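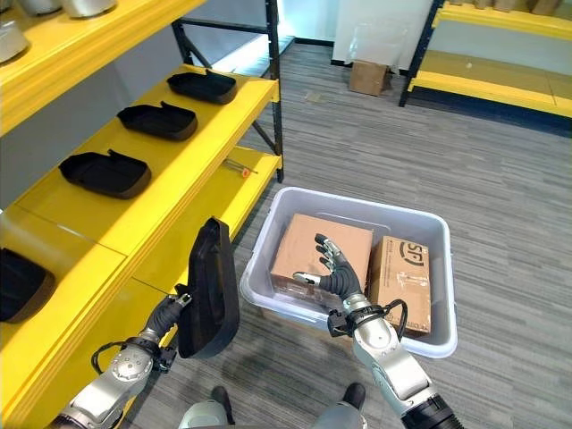
Omurville Repair and Lending Workshop
Progress report to the Sorkberg Fund, September 2020
Prepared by Viorica Dervishi, workshop coordinator

Where we are

We have shelves! When I wrote to you in May, most of our parts and hand tools were still in boxes on the floor of the Senddale Street building, and anyone who wanted to fix a lamp had to dig first and fix second. The yellow metal shelving went up over the summer and it has changed how the whole back room works. It's bright, it's sturdy, and people smile when they walk in and see it.

The black plastic trays are the other big step. We settled on one kind for everything small: shallow, rectangular, rounded corners, a raised rim so screws don't roll off, and a little tab that sticks up on one edge. They go on the shelves in a row with all the tabs facing the same way. I fussed over this more than I probably should have, but a row of trays that all face the same direction is so much quicker to read, and the tab gives us somewhere to hang a tag.

What the grant has paid for so far

The shelving, including delivery from Mladenović, our supplier in town.
84 trays, all the same size, so any tray fits any spot.
Card tags and a label printer.
Two evenings of paid sorting help.

The delivery was late by nearly three weeks, and one upright had to be sent back because the holes didn't line up. Mladenović replaced it without charge. We used the wait to go through the old boxes, and I'm glad we did. A lot of what we'd been carrying from building to building was dead batteries and plugs with no cords.

What is in use

Lending opened again on a small scale in the summer, by appointment, with one household in the room at a time. We now have 197 tools on the list that can be borrowed, and 41 households have signed up. Under the old setup I could spend half an hour hunting for a set of hex keys. Last week a borrower asked for picture wire and I had the right tray in my hands before she finished the sentence. I can't tell you how good that felt.

People take a tray to the bench, work out of it, and put the tray back on the shelf when they're through. The rule is that the tray travels with its contents. It mostly holds. Loose screwdrivers are still our weak point, and they tend to end up lying on a shelf instead of going back where they belong. I'm trying out a drop tray near the door for anything a borrower isn't sure about, and we sort it at closing.

Still to do

The tagging is behind. Electrical and plumbing are finished, sewing is half done, and bicycle parts haven't been started (there are so many tiny washers). I'd also like to mark the front edges of the shelves with the same names as the tags, so a tray can find its way home even if its tag falls off.

We had planned a public open day for this fall and have put it off until larger groups can meet indoors again. The money set aside for it is untouched. With your agreement, I would like to move part of it to 20 more trays and a second bench lamp, as the far end of the room gets dim by late afternoon. A revised budget page is attached, with the receipts behind it in the order they were paid.

If anyone from the Fund would like to visit, please write to me and I'll set up a time. I would love to show you the shelves.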